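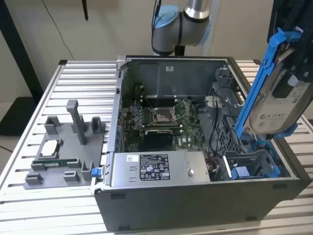 Drive removal in progress at the Murport cell, gripper holding the caddy, processor and green circuit strip in the fixture.

Murport disassembly cell: pre-run safety check, with comments
Checked by: Rhys Maihi
Comments read and answered by: Rangi Harawira
Month: September
Trial block: desktop towers, force-guided removal against position-only removal

A word before the list. I know several of you fill this in with ticks and nothing else, and I do understand, because the arm is waiting and the coffee is getting cold, but the comments are what I go back to when a trial looks odd, so please do write something, even if it is only a grumble.

1. Mains lead out of the tower, power button held down afterwards
OK. Lead hung on the wall hook where everyone can see it. We never open the power supply itself, whatever the method is being asked to do. It stays screwed in and shut.

2. Side panel off and stored flat
OK. On the lower shelf, edge inwards. It was leaning against the bench leg last time and I caught my shin on it, which I mention only so that you don't.

3. Tower lying on its side, pushed up to the stops
OK. It took me two goes. If the case sits even slightly proud of the stops, the position-only runs suffer far more than the force-guided ones and we end up measuring my carelessness instead of the method.

4. Table slots clear, table bolts tight
OK. Found a washer in a slot and returned it to the tin.

5. Fixture plate fixed down, posts and clips sound
OK, with a comment. One of the printed brackets has a hair crack near its foot. It holds perfectly well when I lean on it. Spare is printed, and I would like to swap it before the next block.
Rangi: Yes please, swap it now and note the trial number. The recess for the processor needs measuring again afterwards.

6. Cables tucked out of the gripper's path
Needs attention. The drive cables spring back up when they feel like it. I have pressed them down and they are behaving, but I wouldn't call it a cure.
Rangi: Leave them. Cables that wander are part of what we are testing. Just keep your fingers out while the arm is live!

7. Gripper fingers clean, pads not worn
OK. Wiped with the Sistideck cloths, the lint-free ones from the second drawer.

8. Force limit set and read back aloud
OK. Limit is 16 newtons on the drive pull. Flimow showed the same figure on the screen and on the pendant, and I read both out to an empty room, feeling a little foolish.

9. Emergency stop pressed and reset from both sides
OK from the operator's side. The far button is stiff and wants a proper shove.
Rangi: A stiff stop button is a fail in my book, Rhys, even if it works. No runs until Tzanetos have been out to change it. Sorry, I know you had everything ready.

10. Log started, trial count carried over
OK. We stand at 367 pulls in all. In 39 of those the caddy jammed before it was clear of the cage, and only 2 of the 39 were with force guiding switched on. I am very pleased with that, though Rangi will rightly remind me that the force-guided runs came later, when we had all got better at setting up the towers.
Rangi: I will indeed. The next block mixes the two methods in a shuffled order, so please follow the printed sheet and don't do all of one kind before lunch.

Result: held at item 9. Items 3 and 5 to be checked again once the button has been changed and the new bracket is on.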